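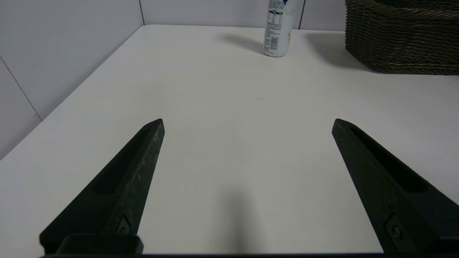
Stosora Press Office

ZIRNMONT – Stosora will begin shipping the Liltar two-finger gripper kit in April. The kit is meant for small workshops, teaching labs and packing rooms that already own a light robot arm and want it to pick up ordinary household goods. It includes the gripper body, two fingers, a wrist camera, a mounting plate, one cable and a printed setup guide.

The Liltar fingers are black with a matte finish, and each has a long slot running along its length. They are sold as a wear part and can be changed without taking the gripper off the arm. Stosora recommends checking the finger screws after every 1,000 grips and replacing both fingers as a pair. A spare pair is in the box.

Liltar is a revision of the gripper kit Stosora has sold to schools and repair shops in the Zirnmont area. Customers told the company that the earlier version was fine with boxes and blocks but slow to set up, and that the camera had to be lined up again each time the arm was moved. On the new model the camera bracket is fixed to the gripper body, so the fingers stay in the same part of the view. First setup takes 30 minutes with the printed guide.

The software that comes with the kit runs on a standard laptop. It has nine starter tasks, among them picking up a single item from an open table, placing an item in a basket, taking it out again and moving a light container from one side of the work area to the other. Users can record their own tasks by guiding the arm by hand and saving the result. Recordings stay on the user's computer unless the user chooses to share them.

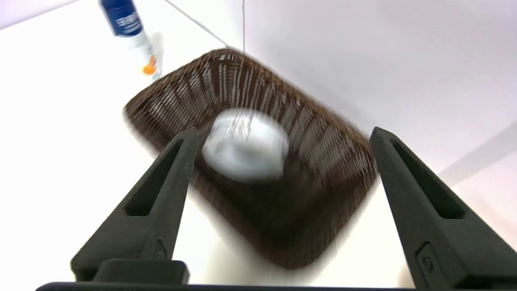
The Liltar fingers at a woven basket with a white rounded object inside.

Stosora tested the kit on everyday items such as baskets, bottles, cups and cans, on plain tabletops under normal indoor light. The company advises buyers to start with a clear table and a few light objects. Liltar is not intended for glassware, sharp tools or hot items, and it should not be used for food handling.

The kit fits 11 arm models at launch. A list of these is printed on the side of the box and is also on the Stosora website. Mounting plates for other arms can be ordered separately – buyers should send the bolt pattern with the order.

Ansari will handle sales, repairs and spare parts. Orders placed before shipping starts will be filled in the order they come in. Schools and training centers can ask Ansari for a loan kit before buying.

Owners of the earlier kit can keep their present mounting plate and cable. The old fingers do not fit the new gripper body. Ansari will go on stocking them for existing customers.

About Stosora
Stosora designs and builds grippers, brackets and wrist cameras for light robot arms. The company is based in Zirnmont.

Press and sales questions: contact the Stosora press office or any Ansari service counter.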